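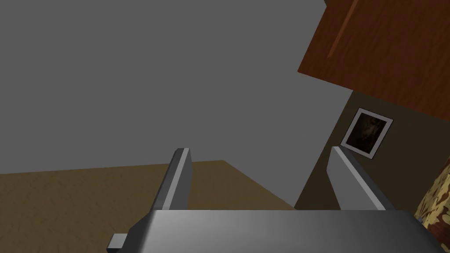 Indoors in March. A thread on dried beans.

I moved to Dralldale in the fall and until then I bought beans only in cans. Now I cook them from dry almost every week. Several of you asked how I do it, so I will write it slowly and try to be exact.

First, the beans must not be old. I didn't know that beans can be old. They look the same for years! But an old bean stays hard in the middle even if you cook it all afternoon, and you will think that the mistake is yours.

I buy from Groller on Strickland Street, from the big bins. The bins are emptied quickly there, so the beans are fresh. The packages on the bottom shelf of the supermarket have been lying there I don't know how long.

Soaking. My mother soaked overnight, always, with a plate on top. I do the same with white beans and chickpeas. For black beans I stopped doing it and I don't notice a big difference, except that the water is darker and tastes better, so I use it for rice.

If you forgot to soak (I forget often), boil the beans for two minutes, turn off the heat, put the lid on, and leave them for one hour. Then cook as usual. It is a little less even than the overnight way, but dinner is saved.

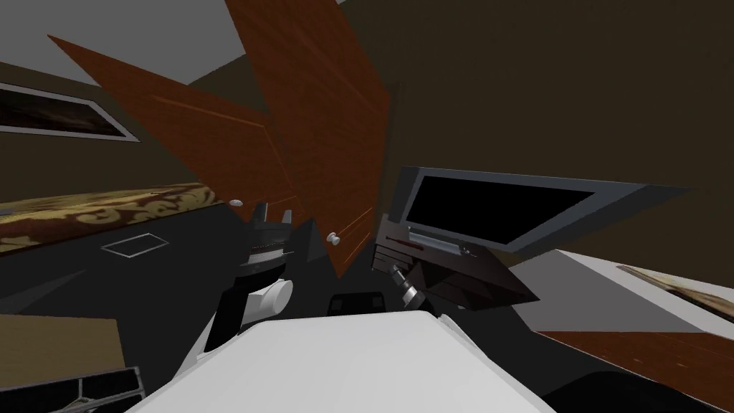
Salt. There is a very strong opinion that salt makes the skin tough. I believed this for many years and I ate many boring beans. Now I put one spoon of salt into the soaking water and some more into the pot. The skins are softer than before.

What does make them tough is acid. Tomato, lemon, vinegar, all of this must wait until the beans are already soft. I once put tomatoes at the beginning and the pot was on the stove until ten in the evening. We had toast.

Cooking time, for those who want a number: my small white beans need 40 minutes after soaking. Chickpeas need much more, and I don't trust any recipe which promises me a time for chickpeas. I begin tasting at one hour. Always taste five beans and never only one, as one bean can be lucky.

Keep the water moving very gently. If it boils strongly, the beans break and you will have soup. Maybe you want soup, then it's fine.

Somebody asked about the price. I wrote down what I spent on cans in my last year of cans, and it was 127 dollars. I was surprised, because each can feels like nothing. I have not finished a full year with dry beans, so I will not make a comparison yet.

Ghassan Hijazi replied to me yesterday that I forgot the gas for the stove. He is right. I also forgot the onions, because I now put an onion in every pot and before I did not.

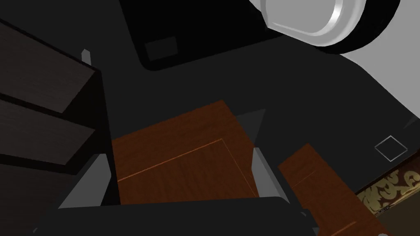
Black countertop.

Freezing is what changed the habit for me. I cook a big pot and freeze the beans in flat bags with a bit of their liquid. Without the liquid they become dry and the skins come off. A flat bag melts in a pan while you cut the garlic.

Write the name on the bag. Frozen chickpeas are easy to recognize, but white beans and butter beans are not so easy when you're hungry.

A correction to the post about salt: Roscoe Lyons asked if I throw away the salted soaking water. Yes, I pour it out, rinse the beans and begin with new water. Sorry, I should have written this.

For flavor I put in one bay leaf, half an onion, two cloves of garlic that are not peeled, and a good amount of olive oil. The oil goes in at the start. I learned it from an old cookbook with 202 recipes, of which I have tried maybe the beans chapter and one cake.

Next I want to try the big brown fava beans. If you know whether they must be peeled before or after cooking, please write to me, I find both answers everywhere.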